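教练角 > 秋季分享会 > 讲稿备注

九月　Antonina Stetsiuk

界外球也值得练：给业余球队教练的一场分享

开场

（等大家坐定再讲，先别翻页。）

大家好，我是Antonina，在Brivar带Sesuline的成年女队。我今天想讲的东西，说出来很多人会笑：界外球。对，就是用手扔的那个。球出了边线，离得最近的人跑过去捡起来，看一圈，往前一甩，然后球权没了。我们队以前一场比赛里这样丢掉的球，多到我后来都不好意思看录像！

先问全场一个问题：谁的训练计划里写着界外球？请举手。（停一下，让他们互相看看。）再问：角球呢？任意球呢？手应该会多很多。角球我们愿意练一整个晚上，可是一场业余比赛里，界外球比角球多得多，草皮越差、风越大，就越多。

我为什么会对这件事着迷，要从上赛季客场打Baptista那场说起。我们输了2比3。回来的车上大家都在讲后防，讲门将的站位，讲我换人换晚了（这个我认）。可是晚上我把录像重新放了一遍，丢的球里有2个，往回倒，起点都是我们自己的界外球。我们自己的！手里抱着球，对面没有人可以抢你，结果几秒钟以后球在自家网里。我当时从椅子上站了起来，真的，把猫都吓跑了。

（这里放那段录像，关掉声音。放完不用评论，直接往下走。）
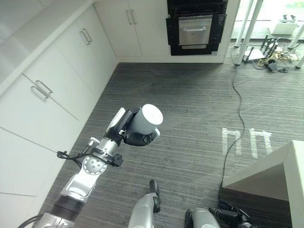 机械臂夹着白色杯子，杯口朝上

先把规则讲清楚

这一段讲快一点，在座的多半都懂，但是我每次去别的队交流，总能碰到有人在细节上吃亏。

双脚都要有一部分踩在边线上或者边线外的地面上。双手持球，从头后经头顶掷出。面对场内。要在球出界的地点掷。对方球员要离掷球点至少隔开规定的距离。掷球的人在别人碰到球之前不能再碰。直接掷进对方球门，不算进球，判球门球。

然后是我最喜欢的一条：直接接界外球没有越位！（这里声音提起来。）我知道你们知道。可是你们的前锋知道吗？我拿这个问过我们队里踢了很多年的人，她说知道，然后在下一场比赛里老老实实站在对方后卫线前面，一步都不肯往后走。知道规则和身体敢去用，中间还隔着好多次训练。

犯规最多的是后脚抬起来。累的时候尤其容易，一使劲，后面那只脚就离地了。我们的解决办法很土：让她们拖着脚尖掷，鞋尖在草上划出一道印子。划得出印子就没问题。裁判在旁边看到了也放心。

顺便讲一下，掷球前助跑是允许的，很多新队员以为不行。助跑不用长，几步就好，关键是最后一步要稳。

（如果有人问前手翻掷球，就笑一笑，说规则上只要动作合规就可以，但我不会教，我还想留着这份工作。）

把球场切开来看

翻到球场图。

同样是界外球，在自己门前和在对方门前完全是两回事，可是我们以前用的是同一种扔法：沿着边线往前，越远越好。对方只要派几个人站在边线附近，我们就是在给她们喂球。

所以我把边线切开。后场的目标只有一个，球要留在我们脚下。往回掷给中后卫，掷给门将，都行！我知道看台上会有人喊“往前啊”，随他们喊。后场最舒服的选择常常是那个没有人看着的边后卫身后的空间，因为对方的注意力全在前面。要提醒的是，门将用手直接接本方队员掷来的界外球是犯规的，她得用脚。我们的门将第一次练这个的时候，手都伸出去了，又缩回来，像碰到了烫的锅。

中场的目标是换边。对方的人都压到球这一侧来了，远端那么大一片草地空着，看着就让人心痒。问题是从接球到转出去，至少要经过一个背身的人，她需要有人喊，需要有人告诉她后面有没有人。所以中场界外球我练得最多的是嘴。喊“转身”，喊“回来”，喊名字。Sesuline的姑娘们开始的时候特别安静，练到后来隔壁场地都来投诉了。

前场可以冒险。丢了球，离我们的门还远，而且对方刚拿到球的那一下往往是乱的。我鼓励她们往禁区角上走，利用没有越位这一条，把后卫线拉变形。

（讲到这里停下来，问有没有问题。要是没人说话，就讲十七号球衣穿反的那件事，应该能暖场。）
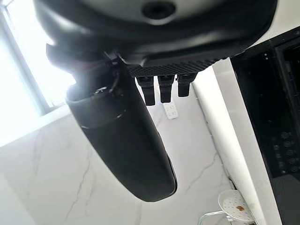

跑动：谁先动，谁后动

这是今天我最想讲的部分，时间不够的话前面可以砍，这里不砍。

界外球最大的毛病是大家都站着等。掷球的人举着球，接球的人站着看她，对方防守的人也站着，三边都在看，像在等公交车。举得越久，对方贴得越紧，最后只能往前一扔了事。

我们的做法是把跑动分成“带走的人”和“来拿的人”。带走的人先动，她要跑得像真的要球一样，要喊，要伸手指，要让盯她的人相信。她跑开的地方就空了。来拿的人后动，慢半拍，跑进那个空出来的地方。顺序错了就全错，来拿的人要是心急先跑，两个人会撞在一起，我有录像为证。

那个“像真的一样”最难教。队员知道球不会给自己，跑起来就会偷懒，肩膀是松的，防守的人一眼就看穿了。我后来加了一条：掷球的人随时可以改主意，把球给带走的那个人。就这么一条，所有人的跑动一下子都有精神了！我太喜欢这个变化了，当天晚上就给助教发了一大串语音。

掷球的人也有自己的功课。她是场上唯一一个没有人抢的人，她应该最冷静。球要掷到脚上，或者掷到胸口高度让人好卸，别掷在膝盖那儿，膝盖高度的球谁都停不好。掷完马上进场，站到能接回传的位置。很多人掷完就站在边线上欣赏，等于我们少一个人踢。
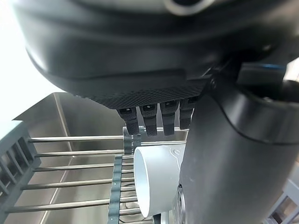 少一个人踢的那几秒，正好是对方最想抢的时候，所以我在训练里专门盯这一件事：掷出去以后，第一步往哪里迈。迈对了我就大声夸，全场都听得见的那种。夸人不花钱，多夸。

接下来讲谁来掷。以前我们默认是边后卫，或者离得最近的人。现在我会看区域。前场让手臂有力的人掷，哪怕她要多跑一段。后场和中场谁近谁掷，求一个快。快掷真的很好用，对方的人还在回头找自己要盯的人，你球已经出去了。但是快掷的前提是接球的人也醒着，所以还是回到喊。

练习安排

翻到训练那一页，图比较小，坐后面的可以往前挪一挪。

我们一周训练2次，场地跟青年队共用，灯光到点就灭，所以时间很宝贵。我不会单独拿一大块时间练界外球，那样大家会困。我把它塞进别的练习里面。

控球练习：球出界以后不用教练补球，一律用界外球重新开始，而且掷出去的一方要连续传到规定的脚数才算得分。这一条改完，队员自己就开始琢磨怎么掷了，我在旁边一句话都不用说。

小场比赛：把场地弄窄。场地一窄，球不停地出边线，界外球自然就多。窄场还有一个好处，接球的人身边永远有防守，跟比赛里一样挤。

热身：两人一组面对面，掷到对方指定的部位，脚、大腿、胸，接的人卸下来踢回去。简单，好玩，还能看出谁的后脚老抬起来。

力量方面我不是专家，不敢乱讲。肩膀有旧伤的队员我不让她练远掷，这个请各位一定问过自己队里懂行的人再安排。天冷的时候也要慢慢来，第一下就使全力，肩膀会记仇的。

录像。我们用Flitix给比赛打标签，我给界外球单独建了一个分类，记区域、记掷给谁、记几秒以后球还在不在我们脚下。没有软件的队，拿张纸、找个替补队员在旁边画正字也完全可以，我第一个赛季就是这么干的，纸淋了雨，字全糊了，照样看得出哪一块最惨。

给队员看录像的时候，我一次只放2段。放多了没人记得住。一段好的，一段可以更好的，好的放在后面，让大家带着好心情下场地。

防守界外球

（时间不够的话就挑第一段讲。）

反过来，对方掷球的时候，我们也有事情做。最划算的一件：盯住掷球的人。她掷完进场，经常没有人管，一个回传，她就从容抬头了。我们安排离边线最近的人，球一离手就往她那边靠。

再有就是别被带走的人骗了。防守的人要互相交接，喊一声“给你”，别一路跟到看台底下去。去年主场有一个球，我们的中场跟着人一直跑到了角旗边上，中间空得可以停车。赛后她自己笑得最大声。

后卫线要记住没有越位。对方前锋可以站在你身后，你得回头，得用手摸得到她。我在训练里会故意喊一声“看后面”，有时候后面有人，有时候没有，看谁真的回头了。

遇到有远掷手的队，把她的界外球当角球来防。站位、分工都照角球来，门将敢出来就出来，出来就要喊。

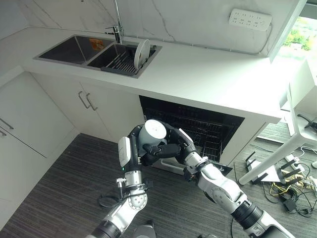 洗碗机前，左右机械手一起握着白色马克杯

答问时可能被问到的

“小孩子队要不要教？”要教姿势，教规则，教快掷，不用教套路。让他们多试，掷歪了就重来。我见过最漂亮的一次跑位出自一个完全没听我讲话的小朋友，她看见空当就去了，球也正好到了。

“队员觉得无聊怎么办？”给她们看自己的录像。看到自己在边线上举着球发呆，谁都会笑，笑完就愿意练了。另外让她们自己设计一个跑动，自己起名字。我们队有一个叫“奶奶的楼梯”，我到现在也没搞懂为什么叫这个，但是她们跑得特别认真。

“见效要多久？”我不敢保证。我们练了一阵子以后，最先变好的是后场，丢球明显少了，前场要慢得多。回头再跟Baptista踢，我们的一个进球就从界外球开始，带走的人往边线冲，来拿的人从中间插过来，一脚转到远端，横传，推射。整个替补席都跳起来了，我跳得最高，落地的时候崴了脚。

（放那个进球。这回开声音。）

最后留一页，写我的训练图放在哪里，会后找我拿就行，纸质的我也带了一叠。有谁的队里有好用的跑动，请画给我看，我带了笔！

记得还投影笔。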